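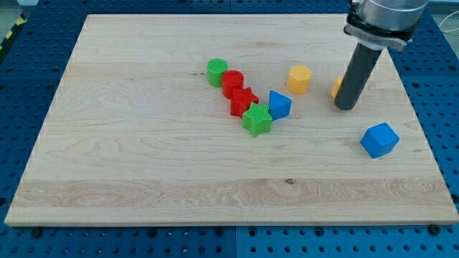 Tool comparison on the block bench: frequently asked questions

April
By the Skalldale bench group

What is being compared?

Two end-of-arm tools, the Hokier and the Skola, on the same arm, the same controller and the same work surface. The Hokier is a long, narrow tool. The Skola is shorter and wider at the tip. Both are driven through the Man controller with its stock motion profile. We changed nothing in the arm's joint limits or payload table between tools except the tool mass and the tool centre point.

What is the work surface?

A pale wooden board on a blue perforated pegboard table, with black round fasteners at its front edge. The board's position is checked against the arm's base coordinates at the start of each block of runs. If any corner has moved, the board is re-registered and the runs already in that block are discarded.

Why wood and not a machined plate?

The depth camera handles it better. Bare aluminium gave us holes in the depth map under the overhead lights, and the holes moved when the arm moved. A matte-painted plate would also have worked, but the paint marks quickly and we did not want to recoat it. The grain is visible to the colour camera and has not caused false detections at the threshold we use.

What are the objects?

Plastic shape blocks with ribbed, textured surfaces. The layout includes cylinders, five-pointed stars, a triangular prism, a hexagonal prism and a cube, in green, red, blue and yellow. Several are placed close together or touching, and others have bare wood between them. Both conditions are wanted.

Does the ribbing matter?

Yes, more than expected. On a smooth-sided block, small lateral slip during lift shows up as a gradual drift in the wrist force reading. On these blocks it shows up as short steps. The slip detector in the Man controller was tuned on smooth stock and treats the first step as a contact event. We raised the detector's debounce time for both tools and report only runs made after that change.

How many runs were made?

There were 214 attempts with each tool. An attempt begins when the arm leaves its home pose and ends when the block is released over the drop tray, or when the controller times out. Attempts stopped by an operator are logged separately and do not count toward the total.

Who chooses the target block?

The controller does, from a shuffled list generated before the session. Both tools are given the same list. Block positions are reset by hand against a printed template, so there is some placement error. It has not been quantified separately for the two tools.

Which tool did better in the cluster?

The Hokier. Its narrow body lets it come down beside a neighbouring block without pushing it. The Skola completed most of the same picks but disturbed adjacent blocks more often, and a disturbed neighbour usually meant the next target had to be re-detected. The worst case for both is a star next to another star, where the points leave an irregular gap and the planner's bounding shape is too generous.

Which did better on isolated blocks?

There was no difference we would act on. The Skola was slightly quicker to settle before contact. The Hokier's length makes it more sensitive to wrist vibration, and the controller waits longer for the tip to come to rest.

What is the approach height?

The tip stops 44 mm above the board before the final descent. This clears the tallest block in the set with either tool fitted. Lower values saved a little time per cycle but caused contact with upright cylinders when the path crossed the cluster.

Does the tool hide blocks from the camera?

It does. At hover, a long black tool can cover much of a block behind it, leaving only a sliver for the detector to work on. Its shadow on the wood is faint and has not been segmented as an object. The fix in current use is to capture the colour and depth frames at the home pose and to ignore detections made during descent. This fails if a block is moved after capture. A second camera on the opposite side would be a better answer, and mounting positions are being looked at.

Did you compare cameras as well?

Only informally. We tried a wrist-mounted unit for one session. It gave good views of the target and poor views of everything else, and the cable limited wrist rotation. The results are not included in the comparison.

How is the tool attached?

The long tool is held in a metal clamp bracket around the lower end of the wrist housing. The clamp must be tightened evenly. Uneven tightening tilts the tool axis, and with a tool of this length a small tilt becomes a noticeable offset at the tip. We repeat the tool centre point calibration after every change, including when the same tool is removed and refitted.

How long does a tool change take?

The mechanical change is short. Calibration takes most of the time. If the calibration residual is above the limit set in the Man configuration file, loosen the clamp, reseat the tool and start again. Do not average the result with the previous one.

What were the common failure types?

With the Hokier, the most common failure was a missed hold on the triangular prism when it lay tilted. The pose estimator tends to report a flat top where there is a sloping face. With the Skola, the most common failure was a blocked approach inside the cluster. The cube gave little trouble to either tool at any rotation. Hexagonal prisms were picked reliably when upright, and we have not tested them on their sides.

Can I reuse the settings on another arm?

The approach height and debounce time should carry over. The settling delay will not, as it depends on the stiffness of the wrist and the mass of the tool. Start with the controller default and increase it until the tip is steady at contact.

Is the raw data available?

Force logs and controller event logs can be requested from the bench group. Colour and depth frames are stored at reduced resolution after the session closes, and the full-resolution frames are not kept.

What is planned next?

The same target list will be run with a tighter cluster and with the final descent speed halved. Both tools will be retested. A third tool has been requested for loan, and no results will be posted for it until it has completed the full list.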